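중고 로봇팔로 통에서 물건 집기, 카메라 없이 되나요?

Myrto Kalogeropoulos
공용 작업실에서 중고로 들인 팔로 빈 피킹을 해 보려고 합니다. Pretarar 그리퍼를 달았고 좌표는 손으로 가르칠 생각이에요. 판매 글에는 '카메라 없이 어떤 물건이든 집는다'고 되어 있던데 솔직히 안 믿깁니다. 통은 금속이고 바닥이 평평합니다. 175번 돌려 봤는데 절반 넘게 헛집었어요. 그리퍼 탓인지 제 설정 탓인지 모르겠습니다. 돈을 더 쓰기 전에 의견 듣고 싶습니다.

Clive Gosling
그 판매 문구는 저라면 무시합니다. 물건 하나를 매번 같은 자리에 놓아 주면 손으로 가르친 좌표로도 집습니다. 통에 아무렇게나 넣는 순간 얘기가 달라져요. 같은 원기둥이라도 서 있을 때와 누워 있을 때 손가락이 들어갈 방향이 다른데, 저장된 좌표가 그걸 알 리가 없죠.

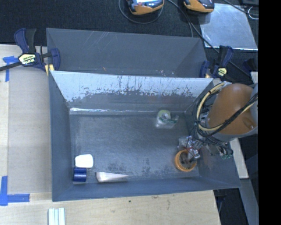 헛집는 횟수를 세기 전에 통이 움직이는지부터 확인하세요. 팔이 벽을 한 번 스치면 통이 몇 밀리 밀리고, 그다음부터는 전부 어긋난 좌표로 돕니다. 저는 무게로 버티겠지 했다가 8월 한 달을 날렸습니다. 사진처럼 바 클램프로 잡아 두고, 테이블에는 파란 테이프로 기준 자리를 표시해 두면 적어도 원인 하나는 지울 수 있어요. 시험할 물건은 주황색 고리처럼 손가락을 안쪽으로 넣을 수 있는 것부터 고르세요. 옆으로 누운 원뿔은 나중입니다. 폭이 계속 변해서 평행 손가락으로는 미끄러지기 쉽습니다.
그리고 벽에 바짝 붙은 물건은 처음엔 빼세요. 그리퍼 몸통이 벽에 먼저 닿습니다. 속도는 최대치의 8퍼센트쯤에서 시작하고, 비상정지는 손 닿는 데 두시고요.
카메라를 달면 다 해결된다는 말도 저는 반만 믿습니다. 반짝이는 금속 바닥에서는 깊이 값이 엉망으로 나올 때가 많습니다. 무광 매트 한 장 깔고 다시 재 보세요.

Gemma Cheetham
Trunico 새 그리퍼로 바꾸니까 저는 다 됐어요. 그냥 바꾸세요.

Nazmiye Işık
위 답변은 걸러 들으세요. 뭘 몇 번 집어 봤는지도 없잖아요. 저도 그리퍼부터 바꿨다가 결과가 똑같았고, 알고 보니 손목 쪽 케이블이 문제였습니다. 케이블 다발이 팔에 감기듯 지나가면 특정 각도에서 당겨져서 끝이 살짝 틀어집니다. 여유를 더 주고 다시 묶은 뒤 같은 좌표로 5번만 반복해 보세요. 매번 다른 데 내려오면 케이블이나 기어 유격을 의심하고, 늘 같은 데로 내려오는데도 못 집으면 그때 그리퍼를 보면 됩니다. 175번 돌린 기록이 물건별로 나뉘어 있으면 그것도 올려 주세요. 한 덩어리 숫자로는 뭐라 말하기 어렵네요.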